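Folding Without an Iron: Shirts and T-Shirts

Most creases in a stored shirt are set in the first 18 minutes after the dryer stops. Empty the drum at once and shake each piece by the hem before stacking it. Cotton knits go first, woven shirts last.
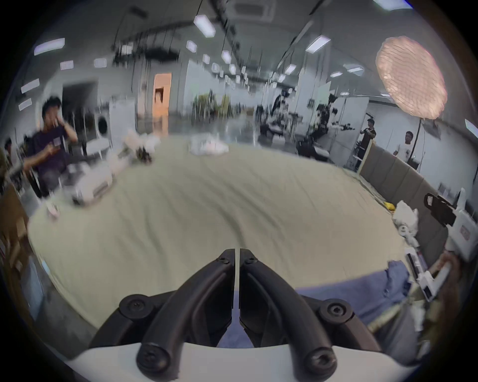 A folding surface needs some grip. Bare laminate lets a knit slide, and the sleeves end up at different lengths. Cover it with a cloth that hangs past the edge on all sides and clip it underneath. A pale cloth like the one on this table makes lint and stray threads easy to spot, though wrinkles in it should be smoothed out before a shirt goes down. Wash the cover separately the first few times if it is new.

For T-shirts, hold the garment by two corners and pull sideways until the fabric is flat. Keep the tension even. Pulling one side harder skews the side seams, and the skew stays in after folding. 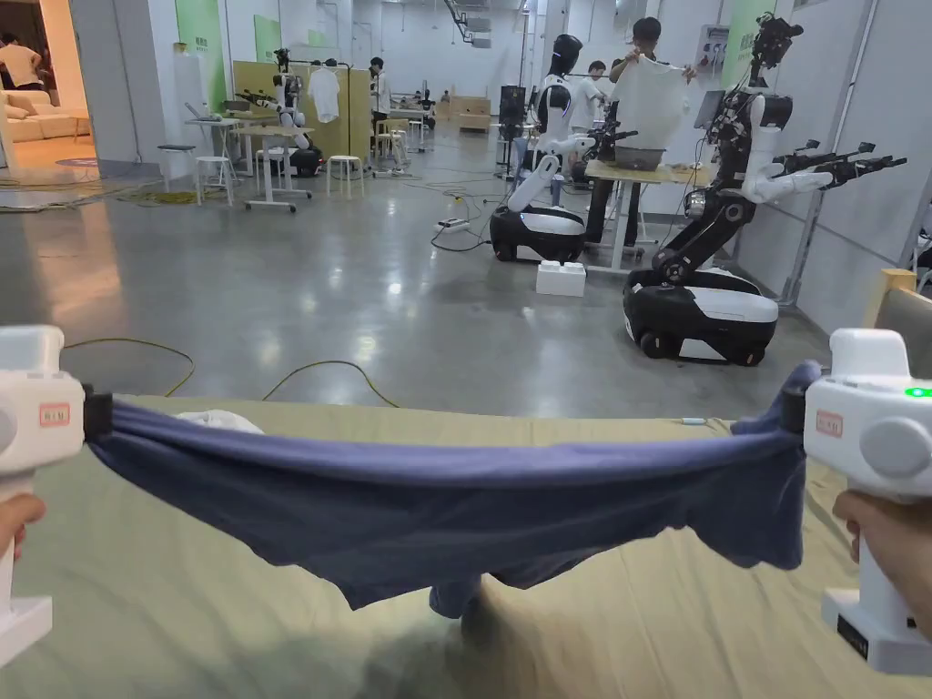
Release slowly and lower the hem first. Smooth from the center out with the flat of the hand. Fold each side in by one third, sleeve back on itself, then bring the hem up to the collar in two folds. Heavy knits (300 gsm and up) take one fold only.

Woven shirts need more room than most tables give. A bed works well if the sheet is tight. Button the top, third and last buttons, spread the shirt face down, and work any bunched fabric toward the hem before folding.

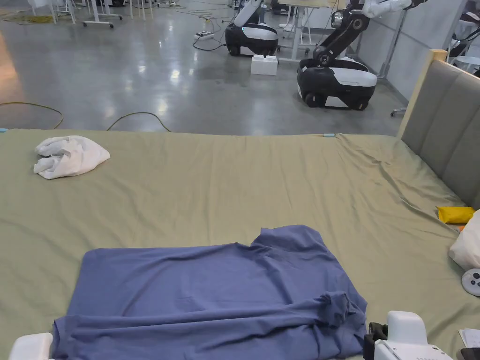 Shirt spread on a fitted sheet, folds still to be smoothed along one side.

Store knits flat and wovens on edge. Cedar blocks should be sanded each May.

Updated 21 June 2019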